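Plundmont Headwear Listings: data card

Version 2, released 02/12/2024. Maintained by Elias Najjar.
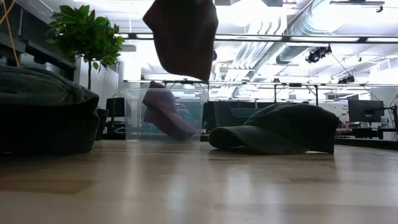 Summary

Plundmont Headwear Listings is a table of second-hand hat and cap listings, gathered from three resale shops and put into one common format. It holds text and numbers only. Each row is one listing, with its title, seller's description, stated size, stated material, condition grade, asking price and the date on which it was first seen.

The table was built to study how sellers describe size and wear when there is no shared standard. It has since been used for testing search, for matching duplicate listings and for teaching data cleaning.

Sources

Listings come from Hokance, Grenia and Sleiman. All three shops gave written permission for the text of closed listings to be shared. Open listings are left out and only enter the table once they have been sold or withdrawn.

Hokance supplies a weekly export. Grenia and Sleiman supply one export a month, and Sleiman's leaves out any listing withdrawn within 7 days of being posted. Short-lived listings are therefore under-represented for that shop. No correction has been made for this.

File layout

The release contains a main file, listings.csv, and a lookup file, terms.csv. Both are UTF-8 with a header row and comma separators. Line breaks inside a description are replaced by a single space.

Fields in listings.csv

listing_id: text. Unique within the release. Not stable between versions.
shop: text. One of hokance, grenia, sleiman.
title: text. As written by the seller, trimmed of outer spaces.
description: text. As written by the seller, after removal of contact details. May be empty.
type_raw: text. The shop's own category.
type: text. One of 19 values listed in terms.csv.
size_raw: text. As written by the seller.
size_cm: number. Head circumference in centimetres. Empty if it could not be worked out.
material_raw: text. As written by the seller.
colour: text. Main colour as stated by the seller, lower case.
condition: whole number from 1 to 5, where 5 is unworn.
price: number. Asking price in pounds at the time of closing.
first_seen: date, year first.
status: text. Either sold or withdrawn.

How type was assigned

The shops do not agree on categories. Grenia puts baseball caps, flat caps and bucket hats under one heading, while Hokance splits baseball caps by closure. A rule list maps shop category and title words to a single type. Where the rules gave two answers, the row was read by hand and the more general type was used.

The type "cap, other" is a catch-all. It includes painter's caps, cycling caps and anything described only as a cap. It should not be treated as a style.

How size was converted

Sellers give size as centimetres, inches, British hat sizes, American hat sizes, letters, or a phrase such as "fits most". Centimetres and inches are converted directly. British and American hat sizes differ by one eighth, and sellers seldom say which they mean. A numeric hat size is read as British if the description mentions a British maker or label and is left empty otherwise.

Letter sizes are not converted. An earlier version used a fixed chart for them, which produced a false peak at 58 cm. Adjustable caps have an empty size_cm even when a range is given – the range remains in size_raw.

Condition grades

Hokance and Sleiman both use a five-point scale, and their grades are copied across unchanged. Grenia uses words, mapped as follows: "new" to 5, "as new" to 4, "good" to 3, "worn" to 2, "for repair" to 1. Grades are the seller's own and were not checked against the goods.

Fading is a known source of disagreement. Washed and pigment-dyed cotton is sold new with an uneven colour, and some sellers mark it down as faded. The word "washed" in a description may refer to the finish or to laundering, and the table does not tell them apart.

Known problems

Relisted goods appear as separate rows. Matching on title and price finds some of them, but sellers often reword both.

Colour is free text after lower-casing. "Olive", "army", "khaki" and "dark green" overlap heavily, and "khaki" is used for both a green and a sandy brown.

Almost 30 per cent of rows have no material. These are mostly knitted hats, so any count by material will be biased towards felt and woven goods.

Prices exclude postage for Hokance and Grenia. Sleiman includes it.

Changes in version 2

Letter sizes no longer converted. Field colour added. Sleiman listings from June onwards added. Grenia duplicates caused by a double export removed. Date format made the same across shops.

Personal data

Seller names, shop handles and locations were dropped before the files were merged. Phone numbers and email addresses in descriptions were replaced with the token [removed]. Reports of any that remain should quote the version number and the listing_id.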